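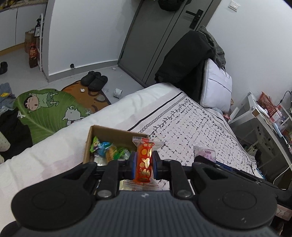 Garnet Robichaud told me in the other thread that I should get the packed weight before asking anything about postage, and he was right, so I weighed it this time.

Care package to a college dorm – cheapest way that still gets there in one piece?

Anisa Nasution

My niece is in her first year and lives 2598 miles from me by road. I want to send her a snack package before her exams in March. The last one I sent cost me $51 at the counter, more than everything in it was worth. I had used a box from a pair of boots and filled the extra room with crumpled paper. It took nine days and most of the crackers were in pieces when she opened it.

The new package weighs a little under five pounds. It's all dry goods and small wrapped things, nothing in glass or cans, and no chocolate. I don't need it there overnight. A week is fine.

What I want to know:

1. Is it the box size or the weight that made the last one so expensive?
2. Does the room number have to be on the label? She's in 312 but the dorm has a mail room.
3. How do I keep crackers from breaking?

Last updated 9 February 2024

Uma

Could be both, but I'd look at the box first. Carriers can charge by size when a package is large and light, and a boot box half full of paper is large and light. You paid to mail air. Find out what the flat rate boxes cost from where you live, then price the same things in the smallest plain box they fit in. Sometimes flat rate wins and sometimes it doesn't. For five pounds going that far I would expect it to be close. Buy the label online too, it's usually less than at the counter.

Put the room number on. Our mail room sorted by last name only and didn't care, but others send things back if the address isn't written the way they want. The school's housing page should have the exact format. Use the name she's registered under. My mother used my nickname for a whole year and I had to show two kinds of ID to get my own cookies.

For packing I do it in this order:

1. Take things out of their outer bags if they're wrapped one by one inside. Big bags are mostly air. Keep the ingredient list if she has any allergies, or if she's going to share with people who do.

2. Use the soft things as padding. Gummies, marshmallows, and single mochi all work. Tuck them down the sides and in the corners where you would have put paper. Don't put anything heavy on the mochi, it flattens.

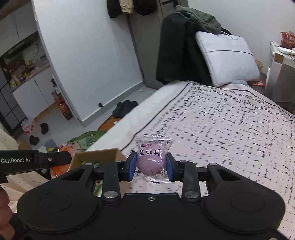 3. Stand the crackers on edge in the middle, in a hard plastic container if you can spare one. Flat stacks break from the top down. On edge they mostly hold.

4. Close the box and shake it. If you hear anything move, add more. Tape the center seam and both end seams, top and bottom.

5. Put a second copy of the address inside, on top.

I've sent almost all of mine this way and the only real loss was a bag of rice chips.

Li

just send her money

Garnet Robichaud

I agree with most of what Uma wrote. Two things to add.

Check when spring break is. A lot of schools have it in March, and a package that arrives while the dorm is closed can sit for a week or get returned. Ask your niece for the dates and count back ten days from there.

Also, don't reuse a box that has gone soft at the corners. I had one split on me that had been in my closet since 1999, and the tape held better than the cardboard did. If you do reuse one, cover or peel off every old label and barcode. The sorting machines will read whichever one they find first.

As for Li's suggestion, put a twenty in a card and mail it separately. I wouldn't put cash in the box.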